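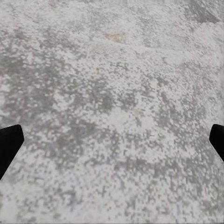
Garden arms, what to buy first (April, after lunch)

Mercy wants a shopping list from me before she talks to Drakcombe again, and I keep putting it off because every time I sit down with the simulator I change my mind about something. So I'm going to write it all out here, the long way, and she can cross out whatever she likes.

Starting point is still two arms on one base, working outdoors on lawn and pavers. The garden scene has both, plus the speckled stone, and I've come to be quite fond of it – the ragged edges where stone meets grass are a good reminder that we can't budget as if we were buying for a flat shop floor. Akinyi's view is that we should spend on the base and be cheap about the grippers. I was on her side last month. Now I'd split it more evenly, mostly on account of the plants. With two grippers on one small potted plant the broad leaves come right over the black fingers, and I'd like a finger that's slim enough to get in near the base of the plant without a fight.

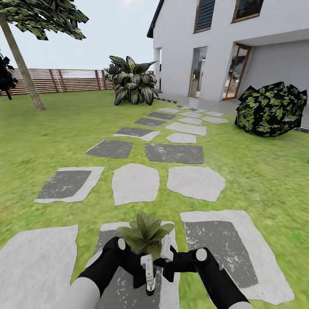

Do we need to buy both arms at the same time?
We can order one now and the second later, so long as both come from the same production run. Drakcombe will hold a matching unit for 28 days against a deposit, and after that we take our chances.

That hold period is what's driving the calendar, really. If the first arm is ordered before Mercy closes out the quarter, the second lands in the next one and the two purchases don't sit on top of each other. She was very nice about explaining this to me twice.

On fingers. Nedum quotes 352 dollars for a set of four with swappable tips, and Ollel is at 200 for plain ones that we'd have to drill ourselves. I like drilling things, but I'm also the person who would be doing it, and I have the mount drawings to finish. My vote is one Nedum set for the first arm, then decide. Black is fine by me, and it stands out well against pale stone and grass in the wrist views, so let's not pay extra for another color.
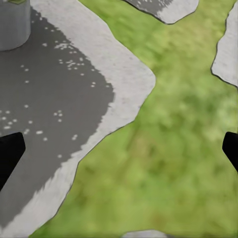 The other thing I want money set aside for is wrist cameras, and decent ones. Stone that's half dark and half pale is going to be hard on a cheap sensor, and I'd rather we tried a loaner from Owusu before signing for anything. Their sales desk sounded happy to lend, with a wait of 7 working days. Akinyi has offered to write the loan request, bless her.

Round things also need a line in the budget. The green ball sitting on that ridged black disc is the sort of object I'd want real copies of on the bench, along with some pots in a few sizes. It's pocket money next to the arms, but it always gets forgotten and then one of us ends up paying out of our own wallet!

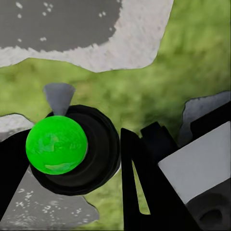 To do before Mercy's call

Ask Drakcombe whether the deposit comes off the final price.
Get Nedum to put shipping on the quote (they left it off).
Akinyi: Owusu loan request, wrist cameras only.
Find out if Ollel sells blank tips on their own. Would be handy as spares.
Measure the doorway to the yard again, my old number is smudged.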